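**Ticket:** success checker keeps failing good cup-and-brick episodes
**Station:** Ulla (Farnbridge)
**Opened by:** Nilmini Karunaratne
**Status:** fixed, one follow-up open
**Copied in:** Sumaiya Sarkar, Shafiq Thambiah, Iñaki Campos

Hi all, I'm going to keep adding to this as I go, so apologies in advance for the length. Sumaiya asked for the whole trail because Tunstall is starting the same task next.

## What's going wrong

We're collecting demos for "lift a cup, put it down over the red brick." Three steel cups, one brick, either arm allowed. At the end of each episode the checker looks at the last stretch of head camera video and decides whether the brick is hidden. Hidden means pass, and the episode goes into the training pile. Brick showing means fail, and it goes into the reject folder for somebody to look at (me, on a Saturday, apparently).

The batch I just pulled has 258 episodes. The checker passed 19 of them. I was driving for a lot of that batch and I'm not that bad!

I sat down with tea and watched a big handful of the rejects. Most of them are fine. Cup goes over, brick is gone, arms back off, and the log still says:

```
final_check: FAIL
reason: target color visible
```

There are real failures mixed in too, where the cup lands on top of the brick and leans. Those should be rejected, and they were. So it catches the bad ones, but it also catches almost everything else.

## Things I tried first that didn't help

**Restarting the collection software.** Yes, I know. I recorded five fresh episodes afterward, all of them clean, and all five failed.

**Dimming the lights.** My thinking was that glare might be pushing some other color toward red. I turned off the row over the tables and recorded a few more. No change, except that the wrist video got grainy, so I turned them back on.

**Clearing the clutter.** We leave a bunch of stuff on the back table on purpose so the model doesn't learn that the world is a blank white table. At the moment that's a pineapple bun, a big yellow bottle of dish soap, a sponge on a black box and a small white box. The soap label has red characters on it, so I was pretty excited about that one. I took the bottle away, ran it again, and got FAIL. Put the bottle back. (The bun is real and should be swapped out before it becomes a biology project.)

**Asking Iñaki.** This one did help, so it's in the wrong section. He told me to stop guessing and dump the mask the checker makes, meaning the black-and-white picture of which pixels it thinks are brick-colored. There's a switch for it: `--save-mask`. I had no idea.

## What the mask showed

I picked a few successful episodes and looked at their final masks. With the brick fully covered I expected solid black. What I got was two little white blobs near the bottom, in the same place every single time, whatever the arms were doing.

It took me an embarrassingly long time to work out that those blobs are on the floor. The two red square markers under the tables are in the head camera's view, and the checker was counting them as brick. They're always there, so it always thinks it can see some.

Then I looked at episodes that had stopped halfway and found a second problem. When the brick is next to a cup, the polished steel picks up a big red patch, and the mask grabs that too. It made the brick look larger than it is. That part doesn't matter for the final pass or fail (no brick showing, no reflection), but we use the same mask to write the "how much is covered" number into every episode, and those numbers were all over the place.

You can find both reds from the station's own cameras, wrist first and then head:

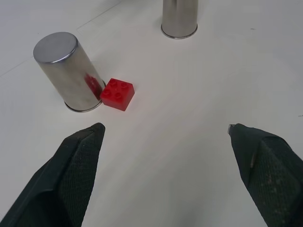
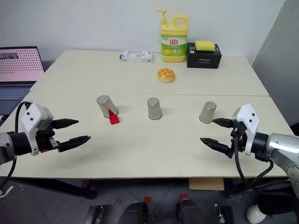 ## Why it only started now

The floor markers have been down for ages, so I couldn't see why they'd suddenly matter. Shafiq asked which crop file the checker was loading. There's supposed to be a crop that throws away everything below the front edge of the table.

I checked, and the log says:

```
loading crop: stations/ula/head_crop.yaml
```

Ula. One L. We are Ulla, two Ls. Ula is the old practice rig at Tunstall, which has a different camera height and a much taller crop. Load Ula's crop on our station and you get the table plus a nice helping of floor.

I'd like to blame someone else but the command history has my name all over it. I set up a shortcut in August and typed it wrong, and both folders exist, so nothing complained. It had been quietly wrong for a while, and the old task used a green block, so there was nothing on the floor to match.

(Nusrat suggests we rename one of them. Nusrat has been suggesting this since the day we got the second one. I'm married to Nusrat so I hear it at home as well.)

## The fix

In order, so Tunstall can copy it:

1. Open the launch shortcut and check the station name letter by letter. Ours now reads `--station ulla`.
2. Start the collector and look for the `loading crop` line. Don't skip this, it scrolls by quickly.
3. Run one episode with `--save-mask` and an empty brick spot – no brick anywhere on the table. The mask should be completely black.
4. Put the brick back out in the open, away from the cups, and run it again. One white blob, brick-shaped.
5. Put the brick right up against a cup and run it a third time. With the old color settings you'll get a second smear on the steel. If so, do step 6.
6. In `checker.yaml`, set `keep_largest_blob: true` and bump `min_blob_area` to 98. Sumaiya picked that number after trying a few. Lower than that and the reflection hangs on as a bunch of crumbs.
7. Save, restart, repeat step 5.

One caution on step 6. When the brick is mostly under a cup, the reflection can be bigger than the bit of brick you can see, so "keep the largest" keeps the wrong one. The fail is still a fail, since either way some red is showing. The coverage number is the part you can't trust there. Shafiq is going to look at matching on the brick's position from the start of the episode, but that's his ticket and I won't make promises for him.

## Rerunning the old batch

The nice thing is that we don't have to record any of it again. The video is all saved, so I just ran the checker over the same batch with the right crop:

```
recheck --batch cups_red_brick --station ulla --save-mask
```

It took one long lunch. The good episodes moved over to the training pile and the leaning-cup ones stayed put. I watched everything that changed from fail to pass and agreed with the checker on all of it, apart from one where the brick had been knocked away behind the arm and really was out of sight of the head camera. I marked that one by hand as a fail with the note `hidden, not covered`. If you see more like it, please use the same words so we can search for them later.

I've kept the leaning-cup failures, by the way. Iñaki wants to use some as examples of how to recover: start from the cup sitting crooked on the brick, open the fingers, come in again and straighten it out. So please don't clean out the reject folder, even though it looks messy.

## Replies

**Sumaiya:** Can the collector refuse to start if the station name doesn't match the machine it's running on? Our target is 3,000 episodes for this task and I don't want to recheck that many.

**Me:** Yes please. I don't know how to do it, but I'm happy to test it.

**Shafiq:** It's a small change. I'll have it compare against the name stored on the arm controller and stop with a message. There'll be an override for anyone who's moving cameras around.

**Iñaki:** Could we cover the floor markers while we record?

**Me:** I'd sooner leave them, because the base gets lined up on them whenever it's been rolled out for cleaning. With the right crop they don't show up in the mask at all.

**Iñaki:** Fair. Then add the black-mask test to the morning checklist?

**Me:** Added, right under "home both arms." It's step 3 from the list above, and the saved mask goes in the day's folder.

**Still open:** start-up name check (Shafiq). I'll close this when it's on both stations and I've deliberately typed the wrong name at it a few times.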